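Hirvonen tenants told to boil water until further notice

27th February - Tenants in the Hirvonen office building are being told to boil tap water or stick to bottled after a main broke under the parking lot and pressure dropped on every floor.

The break was found a little before 6 a.m. by a delivery driver who saw water coming up through the asphalt near the loading dock. Crews from Flosex, the contractor that looks after the lines on the property, had the valve shut by 7:30. Service came back on at low pressure mid-morning.

No one is reported sick. The boil notice is a precaution, the building's manager Roscoe Blackwood said. When pressure falls that far, dirt and bacteria can get pulled into the pipes thru small cracks.

"We'd rather have people annoyed than ill," Blackwood said. "Don't drink it, don't make ice with it, don't rinse your salad in it. Washing your hands is fine."

Notices went up in the elevators and on the doors of all 18 suites. Some tenants said they never got the email that was supposed to go out first thing.

"I'd had two coffees by the time I saw the sign," said Binta Idahosa, who works in the accounting office on the third floor. "So we'll see."

Coffee machines hooked straight to the water line are to stay off, Blackwood said. Same for the drinking fountains and the ice maker in the lobby cafe. The cafe is open but selling only packaged food and canned drinks for now. Dishwashers can be run if they have a hot sanitizing cycle.

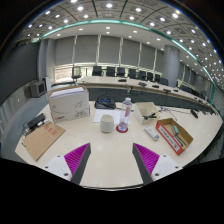
A cup and a bottle of water on a conference table.

Cases of bottled water are being handed out at the front desk. 147 cases came in on the first truck and a second load is expected tomorrow morning. Limit is 2 cases per suite per day. Bring a cart if you have one, the desk's is already out on loan.

The pipe that broke is cast iron and dates from when the building went up, according to Adaeze Ojo, site supervisor for Flosex. Her crew dug down and found a split along the bottom of it, longer than they had hoped. The cold snap earlier in February probably didn't help, she said, but the pipe was thin in that spot already.

"You patch one section and the next one goes," Ojo said. "We've told the owners that before."

A clamp is on it for now. The full section is to be cut out and replaced, work that will close the east entrance to the parking lot and take out a row of spaces by the dock. Deliveries should use the west side. Ojo would not give a finish date - she wants to see what the rest of the line looks like first.

Samples have to come back clean before the notice is lifted. The first set was taken this afternoon and results can take up to 72 hours. A second set gets drawn a day after the first.

Chibuzor Ezeani, who runs a dental practice on the ground floor, said he has canceled patients through tomorrow and isn't sure who pays for that. Blackwood said claims should go to the management office in writing, with receipts. He did not say wether lost business would be covered.

The daycare next door is on a separate line and is not affected. Neither is the Previdier lot across the street.

Updates will be posted in the lobby and by text. Tenants who want the texts can sign up at the front desk.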